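How to Read a Weight Study Before It Ruins Your Lunch

Every few weeks somebody forwards me an article about what fat people are doing wrong now. Sleeping, apparently. Commuting. Owning a couch. The subject line is usually "thoughts?" and my first thought is usually unprintable, so I worked out a routine for getting to my second one. You need a pencil, a snack, and half an hour. No statistics degree required.

Step 1. Put the headline aside

The headline was written by someone who may not have read the article, which was written by someone who may not have read the study. Scroll to the bottom and look for a link to the paper. If there isn't one, search for the lead author's name plus two words from the title. If you still can't find it, you may have been reading a press release wearing a hat.

Step 2. Find out who was studied

Go to the section called Methods or Participants. Let's say the headline is "Extra Pounds Slow Your Thinking" and the study followed 2,000 office workers in one city. Fine. Write that down. It can tell you something about office workers in that city. It has much less to say about your grandmother.

Check how they got people's weights, too. Were they measured, or did everyone fill in a form? I have filled in that form. 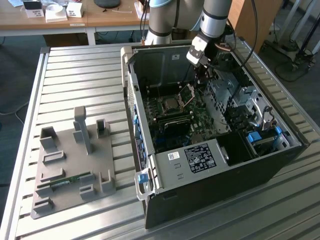

Work in progress at the bench.

Step 3. Circle the verbs

"Linked to," "associated with" and "tied to" all mean that two things showed up at the same party. "Causes," "leads to" and "makes you" mean the authors claim to know who drove. Papers tend to use the first kind. Somewhere on the trip to your inbox, the verbs get promoted.

Step 4. Ask what else was in the room

Look for the word "adjusted." The authors should list what they accounted for: income, age, smoking, sleep and so on. Now look for what's missing. My own list has 4 items on it, and I check them every time:

Weight stigma, at work or at school
Past dieting, especially the on-and-off kind
How people are treated by their doctors
Money

If people who get picked on all day do a little worse on a test at the end of it, I would like the picking-on to at least get a mention.

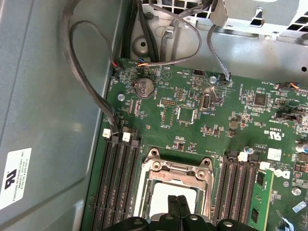

Inside the case, motherboard and cables.

Step 5. Turn the percentage back into people

"A 30 percent higher risk" sounds like you should call your family. Find the starting number. If ten people in a thousand had the problem before, thirteen have it now. Three people still matter, but they don't fill a headline very well, and that's why you were given the percentage.

Step 6. Read the limitations

They live near the end of the discussion, where the authors calmly admit most of what you just wrote in the margin. My friend Joni Pesonen reads this part first and says it saves her the trouble of getting angry in order.

Step 7. Answer the email, or don't

If you want to reply, one sentence will do: "It's a correlation, and they didn't look at stigma." Attach the paper. People rarely forward a second article to someone who sends back homework.

Then eat the snack.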